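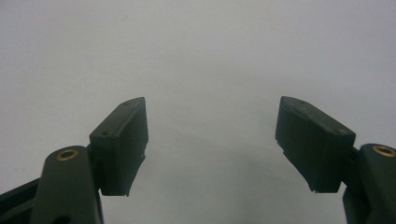 Off-white for a small workroom, matte or eggshell?

Home Forums > Paint and Walls > Interior

clivec_189
Posted Jun 15, 2019

I have a spare room I'm turning into a workroom. It's 10 feet by a bit under 12, one window facing north. The walls are beige now and have been since we bought the house. I want a plain pale gray or a cool off-white, one color on all the walls, no accent wall.

Two questions. First, matte or eggshell. My wife wants matte because she likes how it looks in the hallway. I think I'll be wiping the walls behind the bench every week and matte won't hold up. Second, does a cool off-white go too gray in a north room? I have sample pots of two, both from Lomeck, and I can't tell them apart once they're on the wall.

There is a patched area where a shelf came down. Filled and sanded, not primed yet.

Clive

tbellamy
Matte. I did my sewing room in matte four years ago and it still looks fine. Eggshell shows every roller mark and every patch, and you already said you have a patch.

Prime the patch whatever you do.

callum_l
I'd go the other way. It's a workroom. Eggshell on the bench wall at the least. Matte gets shiny spots where you rub it, and then you have shiny spots on a matte wall, which look worse than roller marks.

What kind of work is it? If it's a computer and a printer then sure, matte. If there's glue and oil involved I wouldn't.

clivec_189
Clock repair mostly, and some small electrical stuff. So yes, oil. Not a lot of it.

callum_l
Eggshell then.

tbellamy
Oil on the wall from clock repair? How are you repairing them?

clivec_189
It gets on my hands and my hands get on the wall by the light switch.

tbellamy
Put a switch plate with a wide border on it. They cost next to nothing. I wouldn't pick the paint for a whole room over one light switch.

mate.simon
You can get a washable matte now. Flusley makes one and I used it in a rental. It costs more per gallon but it takes a damp cloth with a bit of dish soap. It isn't as dead flat as the regular matte, somewhere between that and eggshell. I'd do that on all of the walls and be done.

On the color, a cool off-white in a north room will read as gray most of the day. If you like gray that's fine. The upper part of the wall nearest the window will look close to white and the far corners will look a good bit darker. It's the same paint, people just don't expect it. I had a tenant ask me if I'd run out and switched cans.

callum_l
I've used the Flusley. It's okay. Touch-ups flash, though. You dab a scuff and you can see the dab from across the room. With regular matte you can touch up and it disappears.

mate.simon
Mine didn't flash. Did you use the same batch?

callum_l
Same can. It had been sitting since October so maybe that was it.

mate.simon
Did you stir it or shake it? It settles badly. I had to scrape the bottom of the can with a stick.

callum_l
Stirred. Probably not enough, if it's that bad.

siuming_c
About telling the samples apart. Don't paint them on the beige. The beige makes any cool color look bluer than it is. Paint two coats on a piece of white poster board, leave a border of white around the edge, and move it around the room. Look at it in the morning, then again after dark with the lights on.

What bulbs do you have? My workroom looked yellow for a year and I blamed the paint. It was the bulbs, they were 2000 K, sold as "vintage." I changed them for 3000 K and the walls were the color on the card again. I would go higher than that for clock work but some people find it harsh.

clivec_189
I didn't think about the bulbs. I looked and one is 3000 and the other doesn't have anything printed on it that I can read. I'll replace both with the same kind.

Got the poster board today. Will report.

tbellamy
Also paint the ceiling first. I know it's obvious but I did mine last and spent an evening fixing the walls.

rowbotham_dad
Is anyone going to mention the benchtop? If the walls are pale and the benchtop is pale you will lose every small screw you drop. I have a light gray top on mine and I regret it. Steel on gray, you can't see a thing.

siuming_c
I'd say the opposite. A light matte top is better for small parts. They throw a little shadow and you see the shadow. On a dark top the blued screws vanish completely. What matters is that it isn't glossy.

rowbotham_dad
Depends on the lamp, I guess. Mine is directly overhead so there isn't any shadow.

siuming_c
Move the lamp to the side and bring it down low. Try it before you change the top.

callum_l
Or get a tray with a lip. I use a baking sheet with a sheet of white paper in it. Cheap, and nothing rolls off.

clivec_189
The benchtop is staying as it is, it's an old door. I do use a tray.

Update on the samples. On the poster board they are clearly different. One is greener and I don't care for it. The other one is a plain cool gray-white and both of us like it. It does go darker in the far corner like Máté said. I can live with that.

We're going with the washable matte for the bench wall and regular matte for the other three, mixed to the same color. The man at the Maltley store said the two finishes would be close enough in the corners that it wouldn't show.

callum_l
It will show. Different base, so the color comes out a little different even with the same formula. I'd do all four in the same product.

tbellamy
It won't show in a corner. Corners always look different because the light hits the two walls differently. He'll never see it.

callum_l
I've seen it in my own house. Do a test board of each and put them at a right angle.

mate.simon
The cost difference for one small room is one can. I'd buy the washable for everything, just so there's only one kind to store afterward. Write the room and the date on the lid.

clivec_189
I'll do the two boards at a right angle and decide from that. Primer went on the patch this morning. It took two coats to stop it showing through.

How long before I can put the shelf back up? The can says dry in two hours but that can't mean it's ready for a shelf.

siuming_c
Leave it two weeks if you can. It's dry to the touch quickly but it stays soft, and anything pressed against it will stick and pull the paint when you move it. Same goes for pushing the bench up to the wall. Leave a gap.

rowbotham_dad
Agree with two weeks. And find the studs this time.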